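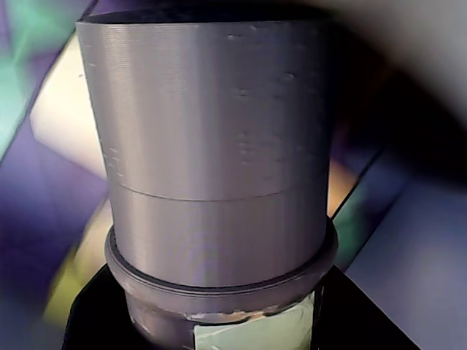 *Metal cylinder, close up. Small marks near the rim and farther down, seam below the middle.*

Saturday, April 27, 2019

Spent most of the morning on the play kitchen and the metal bits, which I've been putting off since the shelves got moved. Job 329 in the book if anyone is looking for it. Amparo already did the inventory so I skipped that part (thank you!!) and went straight to surfaces.

Started with the cylinder. It looks perfectly smooth until you get your nose right up to it, and then there are all these little marks. A couple of small ones close to the rim, a rounder one like a blister on the darker side, and a sort of trail of pale specks down the left. I can't decide if they're bumps or dents. My fingertip says bumps for the ones in the middle and then changes its mind. The fine lines around the upper part are lovely and I really don't want to lose them, so no polishing compound. Arnulfo wanted to go at it with the 1000 paper and I said please not yet, let's try the Skemis cream on a patch low down under the seam first. If it dulls the lines we stop there.

Then the kitchen. I do like this thing! The color is a soft blue-gray that goes with everything, and the gold handles on the fridge and microwave make it look much fancier than it has any right to. The backsplash pattern is my favorite part, navy and mustard and teal and a bit of orange, diamonds all over the place. I wiped it down with the Stolano spray diluted way more than the label says and no color came off on the cloth. Did the fridge doors the same way but went easy near the water dispenser graphic, because I don't trust printed stuff.

The chalkboard sticker on the top door (SHOPPING LIST, four lines under it) is still blank. I tried a regular chalk stick in one corner and it wrote okay but left a ghost when I rubbed it off, so I had to go back with a damp cloth. Leave the chalk in the drawer until I find the softer kind. Amparo thinks Taşdemir has them in boxes of up to 200, and that's a silly amount of chalk, but they'd get used.

Put the pot over the sink end and left the lid next to the burner ring. Ladle and skimmer are back on their hooks. Plates go on edge in the rack on the open shelf, not stacked. I found them stacked again on Thursday, so if that was you, now you know.
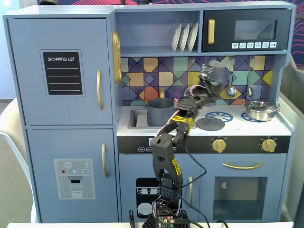 **What's the best way to clean the printed parts without wearing them off?**

Use a soft cloth wrung out until it's barely damp, with a drop of dish soap at most, and wipe lightly in one direction. Dry it right after with a second cloth. Keep scrub pads, alcohol and anything gritty away from prints and stickers.

Leftovers for next time:

- cream test on the cylinder, low patch only, then look at it by the window
- find soft chalk
- faucet needs going around with a cotton swab
- ask Arnulfo where he put the small screwdriver, I want to snug up the fridge handles
- Jinen sends the new hooks in June, don't order more before then

Cloths are drying on the radiator, please don't bin them, they're the good ones.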